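How to Record Hand-Held Gripper Demonstrations on a Tabletop

Filed under: Data collection, Guides

This guide covers recording pick-and-place demonstrations with a hand-held gripper and its camera. It assumes the gripper is already assembled and the camera is mounted and focused. If you still need to do that, start with the assembly guide by Oluf Overgaard and come back.

The examples use Zetasow, the recording software we run at Fevcombe. Most of the steps apply to any recorder that saves video and finger width together.

What you need

A hand-held gripper with a wrist-mounted camera
A charged battery and an empty memory card
A table you can walk around on at least two sides
The objects for the task
A printed calibration board
A spare pair of finger pads

Step 1. Write down the task

Put the task in one sentence before you touch the gripper. "Pick up the bag by its strap and set it down on the other side of the table" is a good task sentence. "Move the bag" is too loose, and two people will do it two different ways.

Decide where each recording starts and ends. We start with the fingers open over bare table and end with the fingers open and clear of the object. Write both down and tape the sheet to the wall where the operator can read it.

Step 2. Check the fingers

Squeeze the trigger all the way and let it go. Both fingers should travel the same distance and meet flat. If one pad touches first, loosen its bracket, square it up, and tighten it again.

Look at the pads. Scuffs and a rough upper edge are normal after a few sessions and don't need attention. Trim stray threads with small scissors. Change the pads when the gripping face is no longer flat, or when an object that used to hold well starts to slip. Always change both together. A new pad opposite an old one pulls objects to one side as the fingers close.

Check the pivots too. Side play in a finger shows up later as noise in the width signal, and there is no good way to take it out afterward.

Step 3. Set the light

Use soft light from more than one direction. A bare bulb over a finished wood table leaves a bright spot that moves when the camera moves. A mild sheen is fine. If you can't see the grain through it in the preview, turn the lamp toward the ceiling or close the blind.

Dark fabric needs a little more care. Set exposure with the object in view, then lock it. With automatic exposure on, the table will brighten and darken every time the gripper gets close to something black.

Step 4. Calibrate

1. Open Zetasow and choose New Session.
2. Lay the calibration board flat on the table.
3. Move the gripper slowly over the board for 90 seconds, tilting it in every direction.
4. Take the board away.
5. Open and close the fingers fully five times. The software uses this to set the open and closed widths.

If the width reading doesn't return to the same value each time the fingers open, go back to step 2.

Step 5. Record

Hold the gripper with your elbow a little away from your body. Start over bare table with the fingers open and stay still for 2 seconds. Then do the task at about half the speed you would use with your bare hand.

Approach in one smooth motion. Close the fingers only after the hand has stopped, and wait a beat before lifting. Robots copy the pauses as well as the moves, so don't stop to think halfway through. If you lose your place, finish the motion, mark the take as bad, and do another.

For straps, rings, and loose cloth, come in with the pads on either side of the part you want and go lower than feels necessary. Most missed grasps on fabric come from closing too high.

Keep your other hand out of view unless the task calls for it.

Step 6. Change things between takes

Move the object after every take. Turn it, slide it toward a corner, fold a strap under. Let some takes begin with the object only partly in view, so the robot learns to go and find it. Change your own starting point as well, including the height.

Switch operators if you can. Matvii Skoryk and Snædís Þorgeirsson trade places at each battery change, and their grips are different enough that the data is better for it.

For a single task on one table, plan on 500 takes. Our strap task, which we recorded in September, ended up at 1,099 because we added a second table partway through.

Step 7. Review

Watch the first few takes at full speed before you record any more. Look for these problems:

Fingers hidden behind the object for the whole grasp
Blur during the approach
Exposure shifts
A width signal that stays flat while the fingers are moving

Delete takes with a flat width signal. Blurred takes can stay if the blur is short and happens away from the object.

Copy the card to two drives before you clear it. Name the folder with the task, the table, and the operator's initials, and put the task sentence in the notes field.
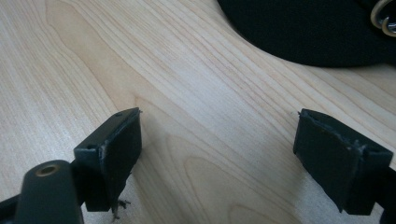
Start position for the strap task: fingers open over bare table, dark fabric at upper right.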